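My Trip to the Clultach Comics Fair (and Why My Bag Was So Heavy Coming Home)
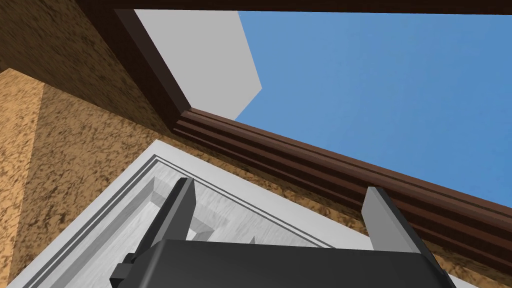
Dark brown beams and a speckled tan wall, computer-rendered.

So I finally made it to the Clultach comics fair, after years of saying I would! It runs in January, when there's not much else to do, and I was at the doors by 9 a.m. with a thermos and a very long want list.

First stop was the Vakex table, where they publish a weekly kids' comic and let you flip through pages from the next one before the colors go in. I love that stuff. You could see little blue pencil lines under the ink, and on one page a whole speech balloon had been pasted over with a better joke (I peeked, the old one was pretty good too).

Then came the back issue bins, up to 2000 comics in long boxes, and my knees gave out way before my patience did. I came away with 16, mostly funny animal stuff, plus a beat-up copy of Rirnstead issue 313, the one with the runaway parade float. I had that as a kid and lost it in a move!

After lunch (a cheese roll, dry, four bites) I sat in on the Sarkar drawing workshop. We got seven blank panels and a first line, "Who let the goat drive?", and had to finish the page before the timer went off. Mine ended with the goat getting a parking ticket. The kid next to me had hers crash into a pudding factory, so she wins.

The only gripe I have is the line for sketches, which snaked all the way past the coat rack and barely moved. I gave up and went back to the bins. Next year I'm bringing a bag with wheels.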